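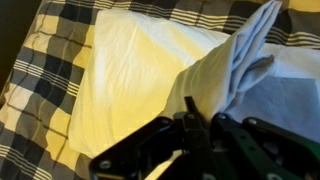

How to report a dodgy investment firm (and try to get your money back)

December 2021
By the Starnville money desk

Quick one before the break. Plenty of emails since Segura Finance shut its Cerby office and stopped picking up the phone. Same steps work for any finance company that's gone quiet on you, so keep this handy.

1. Stop paying

No more deposits. No "release fee", no "tax clearance", no top-up to unlock the account. One reader in Fukimham was asked for $998 to free up a $600 withdrawal. She didn't pay. Good.

If you have a direct debit set up, cancel it through your own bank, not through the firm's app.

2. Ring your bank

Do this first thing if the payment went out in the last few days. Use the number on the back of your card. Ask for the fraud team and say the words "I want to dispute this" or "I want a recall on this transfer". Card payments are usually easier to chase than transfers. Get a reference number. Write down the time you rang and what they said.

3. Save everything

Before the website goes dark. Screenshots of:

- your balance and transaction history
- every page with the company name, address or licence number on it
- chats, texts, emails (forward the emails to yourself as well, a screenshot loses the headers)
- the contract or product sheet you signed

Put it all in one folder, named by date. Don't edit anything or crop it. Printed statements count too - photograph both sides.

4. Write a one page timeline

Dates down the left, what happened on the right. Who contacted you, how much went where, which account number. Leave out how angry you are, that can go in the covering letter. One page realy is enough, two if there were lots of payments.

5. Make the police report

Online or at the counter. The Cerby station has a form for this now, form 354, ask for it by number or you'll get the general one. Take your timeline and a copy of the folder on a stick. You want an event number before you leave. Bank and regulator will both ask for it.

6. Tell the regulator

Separate job, police don't pass it on for you. Search the licence register for the firm's exact name. Not there? Say so in your complaint. There but suspended? Say that too, with the date you checked.

7. If there's a liquidator

Register as a creditor. There will be a proof of debt form and a cut-off date, and late claims can miss out on a payment. Attach statements. You don't need a lawyer to fill it in but get advice if the amount is large or the account was in joint names.

8. Watch for the second scam

Someone will ring and offer to recover the lot for a fee. They may know your name and what you lost - lists get sold. Hang up. Real investigators won't ask you for gift cards or your banking password.

How long does it take? Months, often longer if money or directors have gone overseas and there's a an extradition in the works. Check in every few weeks, quote your event number, keep notes.

Contact the money desk: Suite 43, Starnville | © 2021 | Back to top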